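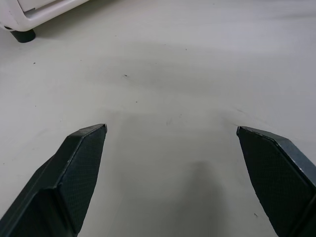 The Tabletop Pages: small ovens, short lunches
Words by Morenike Olaniyan, pictures chosen with Ebere Idahosa

Welcome back to the gallery! September's page is all about cooking on a table. No hob, no extractor, no big oven humming away in the corner, only a tabletop, a plug and something that smells good. I love this sort of cooking and I've been wanting to give it a page for ages (Ebere will tell you I've mentioned it once or twice). We're up to 486 pictures across the whole collection now, and the plan is still to reach 1,000 before we even think about printing any of them.

As always, there's a bit of chat to go with each part, and the notes from readers are at the bottom.

The floor
Very pale grey, nearly white, and completely matte. I have a real soft spot for a floor like this. Mine at home is a dark patterned vinyl that came with the flat, and you could lose a whole tin of peas on it. A light floor makes a room feel twice the size, and the light gets up under the table where it never normally goes. Yes, you'll sweep more often. I'd still have one tomorrow.

Ebere prefers a warm colour underfoot and we have agreed to leave it there.

The table
Light beige, and I think it's a lovely choice next to a white wall. The two together are very calm, so the cloths and mats get to be the colourful bit. If you're setting up a cooking corner of your own, do try to get the table against a plain wall if you can. Everything on it looks more cheerful, and a plain wall is so much easier to wipe down than a bobbly one! Ours at Sollgate has woodchip behind the kettle. Enough said.

The oven
My favourite, of course. A white countertop toaster oven with its door down and two reddish-brown sausages (that's certainly what they look like to me) lying on the wire rack, one to the left and one to the right. Look how much space they've got. I always cram the rack until things are touching and then wonder why the middles stay pale, so I'm taking this as a lesson. Two round white knobs on the panel, the lower one marked in red, and that's plenty. I can't be doing with an oven that wants to have a conversation before it'll make toast.

The colours round it make me very happy too: a folded cloth in a red-pink behind, a pale yellow towel scrunched up against the side, and then, best of all, a green mat with a football pitch printed on it, centre circle and goals and everything. Lunch with a pitch beside it! I want one for my own worktop. There's a brushed metal cup by it with a wooden stick leaning out, and a clear storage container over on the far side with a blue label.

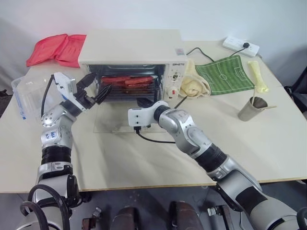
Which brings me to sausages in small ovens generally, a subject I could go on about all day. I do mine at 190 and turn them once, halfway through. A square of foil on the tray under the rack saves a great deal of scrubbing. Don't prick them, whatever your nan said. And give them a few minutes on a plate before you cut in, even when you're starving, which I know is asking a lot at ten past one.

Ebere's way is to put a sliced onion on the tray underneath with a spoonful of mustard stirred through it, so the juices drip down and the onion goes sticky and brown at the edges. It is completely delicious and I'm annoyed I didn't think of it. Soft white roll, onions, sausage, done.

A few more things that come out beautifully from a small oven:

Halved tomatoes, cut side up, with salt and a bit of dried thyme. They take longer than you'd think, so start them first.

Cheese on toast, naturally. Toast one side, turn it over, then the cheese. A dash of something sharp on top.

Yesterday's croissant, three minutes, no more. It comes back to life!

Half a tin of chickpeas, dried well in a tea towel and tossed in oil and paprika. They jump about a bit so use a tray with a lip.

A single baked apple with brown sugar and raisins in the hole. Lovely on a dark afternoon with cold custard.

Keeping it nice
Small ovens get grubby quickly. They're little, so everything spits on everything. I wipe mine out once it has gone stone cold, with warm water and washing-up liquid and nothing fiercer, and the rack goes in the sink to soak while I drink my tea. Crumbs out from the bottom every few days. Unplug it first, please. Keep your cloths and towels well clear of the sides while it's on, as the outside of a small oven gets much hotter than people expect, and let it have some air at the back.

I keep one towel for hands and one for hot things, and they're different colours so that I don't muddle them. Morning me can't be trusted with two white towels.

From the readers
The last page, on bread tins, brought in a heap of lovely messages. The Babalola family sent a picture of a loaf that had risen so far it met the shelf above, and kept going. It's gone straight into the collection. Delier Café wrote to say they still bake in the tins they opened with and wouldn't swap them for anything, and someone from the Prandum allotments has asked for a page on soup flasks. Yes! I have three flasks and strong feelings about all of them, so that one's on the list.

There was also a question about whether you can bake bread in a toaster oven. You can, if you keep the loaf low and small. I do a flat round one with olive oil on top and lay a bit of foil over it for the last ten minutes so the crust doesn't catch. Rolls are easier still.

Send us yours
If you cook on a table, a desk, a shelf, a trolley or an upturned crate, we'd love to see it. Don't tidy up first. The cloths and cups and odds and ends round the edge are my favourite part of any kitchen picture, and a bare worktop tells me nothing about what you had for lunch. Put a line in with it to say what you were making, and let us know whether you'd like your name on the page.

Next up it's teapots, chipped ones especially welcome.

Morenike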